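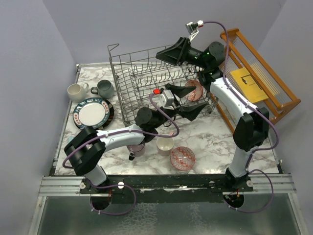

How often should I feed my sourdough starter?

Once a day if it lives on the counter, once a week if it lives in the fridge. I keep mine in the fridge most of the year and take it out the night before I want to bake. In July my kitchen gets so warm that a counter starter wants food morning and night, so I don't even try.

What flour do you use?

Plain unbleached bread flour for the dough, and a spoonful of rye in the starter. I buy the Zusten bread flour in the big bag (it's the cheapest one near me that behaves). Whole wheat is fine too, but it drinks more water, so go easy the first time!

Can I get some of your starter?

Sure, if you're local! I leave little jars at the Koivisto market table every April and October. Mailing it got too messy, so I've stopped doing that.

There's gray liquid on top of my starter. Did I kill it?

Probably just hungry. Pour the liquid off or stir it in, feed it, and wait a day. If you see pink or orange streaks or anything fuzzy, throw the whole thing out and scrub the jar.

Your basic loaf says 1,000 grams of flour. Is that a typo?

Nope, that's two loaves. One for now and one for the freezer. Cut everything in half if you only want one, and start checking it 5 minutes early, because a single loaf in my oven browns faster.

Why is my bread gummy in the middle?

You cut it too soon, I bet. I know, I know, it smells amazing. Give it two hours. If it's still gummy after that, bake the next one longer with the lid off.

Do I need a Dutch oven?

It helps a lot, but I baked on an upside-down cookie sheet for years with a pan of hot water on the rack below. The crust was a bit softer and we ate it all anyway.

Where did the Brurinen rye recipe go?

It's still here, under Dark Breads. I moved it when I redid the menu and broke a bunch of links, sorry! If you had it bookmarked, you'll need to save it again.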